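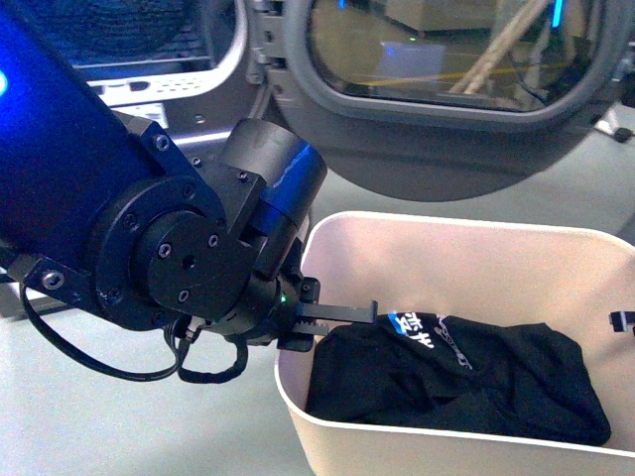
A parallel gripper reaches into the bin for a black shirt. The comb-like teeth on the lower finger are a matter of some debate.

The Laundry Test

There is a certain kind of product demo in which a robot arm picks up a small cube, moves it six inches, and puts it down, and everyone in the room nods as if a child has just played Mozart. I have sat through a lot of these. I have nodded. The cube is always rigid, always alone, and always facing the right way, which is more than I can say for anything in my house.

So when a magazine gives you a budget, a room with a gray floor, and permission to compare three grippers on a single arm, you do the decent thing and make them do laundry.

The room belongs to Drorley, a small test lab that rents itself out to people choosing robot parts. It has front-loading machines, a supply of plastic bins, and a closet of old T-shirts that have seen things. The rules were simple. One shirt goes in a bin, crumpled. The gripper goes in after it, grabs the shirt, lifts it clear of the rim, and gets it through the door of a washer. Each gripper got 30 tries. A dropped sleeve was forgiven. A dropped shirt was not, and neither was picking up the bin.

First up was the Pukisance, a soft three-fingered affair that looks like something you'd find clinging to a pier. Its makers are proud of how gently it holds fruit. It holds shirts gently too, so gently that they slide out on the way up, like a guest leaving a party without saying goodbye. It managed 12 good loads. On several others it got the shirt most of the way to the washer and then let go right at the door, and I began to take it personally. If I ever need a peach moved, I'll call.

The Caron works by suction. I knew going in that suction and cotton don't get along, and so did everyone at the lab, but the sales sheet had the word "fabrics" on it and we're only human. The Caron scored 3. What it mostly did was breathe through the shirts, loudly, like a large dog at a screen door. It did very well with the printed part of one design, where the ink was thick enough to hold a seal, and I suppose there's a market among people who own only band merch.

That left the Harno, a plain parallel gripper with two black fingers and all the charm of a stapler. The upper finger is a long flat bar. The lower one is shorter and toothed along its gripping edge. Two fingers, one motion, open and close. I had it down as the boring one, and I'm pleased to say it was boring over and over again. It reached into the heap, pinched, and came up with a shirt 14 times before its first miss, and that miss was my fault for moving the bin to get a better look.

The teeth are what people argue about. The lab's view is that they bite into a fold and keep it from slipping. Mine is that they also bite into collars, and that a household will only put up with so much of that. We went through the pile afterward, and a couple of the older shirts had a small row of dents where the fabric had been pinched hard. They came out with a tug. I wouldn't send it after a silk blouse.

My other gripe is the cable. It hangs under the wrist in a long loop, and for the first hour on Friday I watched that loop the way you watch a toddler near a fishpond. It caught on the rim of the bin twice. We tied part of it up, and things went better, though not well enough for me to stop watching. No brochure I've read gives the cable a page. It should have a chapter.

Speed is the part where I'm supposed to give you hope. The Harno at its best took long enough per shirt that I got through most of a sandwich. A full load would be an evening, with an intermission. I could do the same job in one armful while talking on the phone and resenting it, and I don't need to be bolted to anything.

Still, somewhere in the second afternoon I noticed I'd stopped cheering. The arm went in, the shirt came out, the shirt went into the washer, and I was reading my email. No cube has ever bored me in quite that way. I asked the lab what it would take to test socks, and they told me to come back in March.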